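고르스카 생활시간 조사 사업 중간 진행 보고

수신: 페스톰베르크 재단 지원사업 담당
사업 기간 중 2차 보고

1. 응답 회수 현황

1차 보고에서 약속한 대로 회수 수치부터 적는다. 발송한 설문지는 1203부이고, 7월 말까지 돌아온 것 가운데 분석에 쓸 수 있는 비율은 22퍼센트다. 계획서에는 40퍼센트라고 썼다. 당시에도 그 숫자가 어디서 나왔는지 묻는 사람이 있었는데, 계획서를 다시 읽어 보아도 근거가 보이지 않는다. 다른 지역 조사의 회수율을 그대로 가져온 듯하지만 출처 표기가 없다.

회수율이 낮은 것보다 누가 답했는지가 더 걱정된다. 돌아온 설문지는 낮에 집에 있는 사람 쪽으로 크게 기울어 있다. 통근 시간을 묻는 조사에서 통근하지 않는 사람의 답이 가장 많다면, 평균값을 내는 일에 무슨 뜻이 있는지 모르겠다. 가중치를 주면 된다는 의견도 받았다. 가중치는 적은 수의 답을 크게 부풀릴 뿐이고, 야간 근무자 칸처럼 거의 비어 있는 곳에는 쓸 수가 없다.
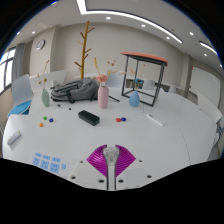

설문지 자체에도 문제가 있다. 하루를 15분 단위로 나누어 적게 한 기록표는 보기에는 정밀하다. 그런데 제출된 기록표를 보면 대부분 정각이나 30분에 맞추어 적혀 있다. 응답자가 저녁에 한꺼번에 기억해서 쓴 것으로 짐작한다. 이런 자료를 15분 단위로 분석해서 소수점까지 보고하는 것은 과장이다. 최종 보고서에서는 한 시간 단위로 묶어 제시할 생각이며, 계획서의 세부 지표 중 7개는 삭제를 요청한다. 삭제 목록은 별첨 2에 있다.

2. 면접 조사

면접은 예정대로 키오코 지구와 드렐비 지구에서 시작했다. 키오코 쪽은 비교적 순조롭다. 드렐비는 연락처 명부가 오래되어 전화가 연결되지 않는 경우가 많았고, 명부를 제공한 쪽에 갱신본을 요청했으나 아직 받지 못했다. 갱신본이 있다는 말도 지금은 반쯤만 믿고 있다.

면접원 교육에는 이틀을 썼다. 녹취를 들어 보니 교육 효과라고 부를 만한 것은 첫 주에만 뚜렷하고, 그 뒤로는 면접원마다 질문 순서가 조금씩 달라진다. 특히 "어제 쉬는 시간이 있었습니까"라는 문항을 "어제도 바쁘셨지요"로 바꾸어 묻는 습관이 두 사람에게서 나왔다. 해당 녹취는 집계에서 뺐다.
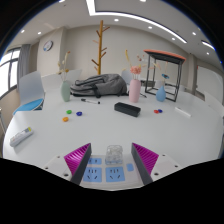
작성: 페니나 음파우메 (현장 조사 담당)
검토: 도로차 시몬
2018-08-02

이하는 현장에서 본 내용을 바탕으로 쓴다. 면접에서 가장 자주 나온 이야기는 통근이나 가사보다 기다리는 시간이었다. 버스를 기다리고, 진료 순서를 기다리고, 아이가 나오기를 기다린다. 기록표에는 이 시간을 적을 칸이 없다. 응답자들은 이동에 넣기도 하고 휴식에 넣기도 했으며, 아예 비워 둔 사람도 있다. 분류표를 지금 고치면 앞서 받은 답과 비교할 수 없게 된다. 고치지 않으면 잘못 분류된 채로 집계된다. 나는 고치자는 쪽이고 검토자는 그대로 두자는 쪽이어서, 이 부분은 재단의 의견을 구한다.

면접 시간은 계획보다 길어졌다. 한 분은 장날 아침 일과만 한참 설명하고 나머지 문항은 다음에 하자고 했다. 그 다음 약속은 아직 잡지 못했다.
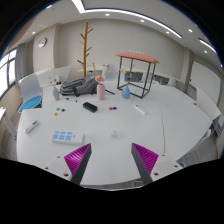
흰 탁자 위의 반투명한 흰색 소형 인형

3. 예산 집행

인쇄비와 우편비는 계획 범위 안에서 썼다. 면접원 교통비는 초과가 예상된다. 드렐비 지구는 오후 버스가 드물어 면접 한 건에 반나절이 든다. 계획서를 쓸 때 시간표를 확인하지 않은 것 같다. 통계 자문비는 아직 집행하지 않았다. 지금 자료로 자문을 받아 보아야 표본이 작다는 답만 들을 것이 뻔하므로, 추가 회수가 끝난 뒤로 미룬다.

홍보비 항목에 대해서는 의문이 있다. 중간 결과를 카드 형식으로 만들어 배포하자는 제안이 있었지만, 내놓을 만한 결과가 없는 상태에서 그림부터 만드는 것은 순서가 맞지 않는다. 이 금액은 교통비로 전용할 수 있는지 문의드린다.
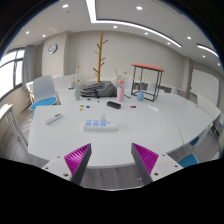

탁자 위에 가로로 놓인 흰색 멀티탭

4. 앞으로의 일정

추가 회수는 9월에 한 차례만 한다. 독촉장을 여러 번 보내면 숫자는 조금 오르겠지만, 마지못해 쓴 기록표가 분석에 도움이 된 적은 없었다. 대신 야간 근무자는 근무지 가까운 곳에서 직접 만나는 방법을 시험한다. 잘될지는 모른다. 키오코에서 먼저 해 보고, 응답이 나오지 않으면 드렐비로는 넓히지 않는다.

재단에 요청하는 사항은 세부 지표 삭제 승인, 대기 시간 분류에 대한 의견, 홍보비 전용 가능 여부이다. 분류에 대한 회신은 추가 회수용 기록표를 인쇄하기 전까지 필요하다.

별첨 1. 지구별 회수표
별첨 2. 삭제 요청 지표 목록
별첨 3. 면접 제외 녹취 목록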